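Chapter 4
Choosing a Grasping Kit: The Viltik Starter Package

After reading this chapter you should be able to:
- say what a grasping kit includes and what has to be bought separately
- read a wrist view and name the parts of the gripper in it
- set up a first pick in the simulator
- compare two kits on price, support and spare parts

Key terms: end effector, wrist view, approach, occlusion, contact, seat license

4.1 A buyer's problem

Hajar Abdel Hamid runs the packing line at Benkirane, a fruit wholesaler with 42 employees. In May she was asked to find out whether a robot arm could move loose citrus from a table to a tray. She had two offers on her desk. One was from Pakon, which sells a complete cell, installed and tested. The other was the Viltik kit, a gripper with a simulator license that lets the buyer try the job on a computer before any hardware is ordered.

The Pakon offer was simple to understand. It had one price and one delivery date, and the supplier did the programming. The Viltik offer took more reading. The license covers 67 seats, far more than Benkirane could use, and the arm itself is not included. What interested Abdel Hamid was the trial period. Her technician, Bjartur Egilsson, could build a model of the task and look at it from the gripper's own point of view.
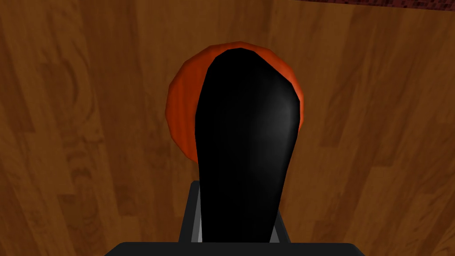

Figure 4.1 Wrist view in simulation. The black gripper finger covers much of the round orange object behind it.

Figure 4.1 raises a point that matters in any purchase of this kind. A view taken from close to the gripper shows the fingertip well, but the finger also blocks part of the target. This is called occlusion. Only the outer rim of the object is left in view, and it is hard to judge from one image whether the finger has made contact. A buyer should ask the supplier what other views or sensors the kit supports, and whether they cost extra.

Egilsson put three questions to the Viltik sales office. Can a second camera be added to the model? Can the finger be changed for a narrower one? How closely do the simulated surfaces match real fruit skin? The answers were yes, yes for a fee, and a link to a 210-page manual. We will return to the third question in Section 4.5, where the manual's chapter on friction is worked through in detail.

4.2 What is in the box

Viltik ships the kit under order code 2744. It holds the gripper, a mounting plate, one set of fingers, a power cable and a card with the license key. The plate fits most small arms - check the bolt pattern before ordering. Spare fingers are sold in pairs.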